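# Sorting and Play Surfaces, Progress Report to the Benavides Fund

Tue 21 July 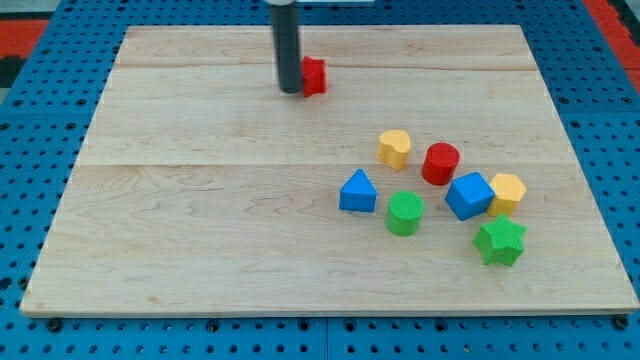
Work this period covered the maple play boards, the shape sets that go with them, and the sorting routine used at the Prulstead toy library. The board design is now fixed. Each board is made up from planks joined edge to edge, and the open question in the last report was whether the seams would make small blocks rock or tip. Upright pieces are the hard case. A yellow heart standing upright, or a red scalloped block on its edge, has far less contact with the wood than a blue cube or a green cylinder, so these shapes were used to judge the surface. Boards with a raised seam were sanded again and rechecked.

## Boards

Trekico supplied the planks in two deliveries. The first was accepted in full. The second had a wider spread in grain and color than the order allowed, and part of it was set aside for shelf backs. Grain has no effect on use, but reddish figure close to a seam makes the joint harder to inspect by eye. Inspection of the second delivery was therefore done by straightedge as well.

The finish is unchanged from the original proposal: one sealing coat, light sanding, one top coat. A third coat was tried on a spare board and dropped. It gave a slicker surface and the cylinders slid when the board was carried.

## Shape sets

Stock on hand at the start of the period was 3,282 blocks. After the Fumalis order was received and damaged pieces were removed, the count stood at 3,387. Removed pieces numbered 216. Most had crushed corners or torn edges, and the triangles were the worst affected. Cylinders wear slowly and account for few of the losses.

Colors in the new order match the old stock closely enough to mix. Red shows the largest difference. Old and new red pieces are being kept in separate sets until the older ones are retired.

## Sorting routine

Sets come back from loan mixed. The routine is as follows:

1. Tip the set onto a board and spread the pieces out.
2. Pull damaged pieces first and put them in the reject tray.
3. Group by shape, then check each group for color.
4. Fill gaps from the spare bins and write the replacements on the set card.
5. Bag the set and return it to the shelf with its board.

Sorting by color first was also tested. It was slower for sets with many shapes, and errors were more common between cubes and short cylinders of the same color. Shape first is now the standard method. During the period 353 sets were processed this way.

The set cards need a revision. The present card lists pieces by color, which no longer follows the working order — staff have to read it top to bottom several times for one set. A new layout has been drafted and is in use on one shelf.

## Spending

Materials are within budget. Finishing supplies came in under the planned amount with the third coat left out. Freight on the second plank delivery was higher than quoted, and the difference has been charged to the contingency line. No transfer between headings is requested.

## Open items

- Trekico has been asked to confirm the color range for any repeat order.
- Storage for the boards is tight. Vertical racks are being priced; flat stacking marks the top coat.
- Heart and scalloped blocks are short in the spare bins. A small top-up order with Fumalis is planned before the next loan cycle opens.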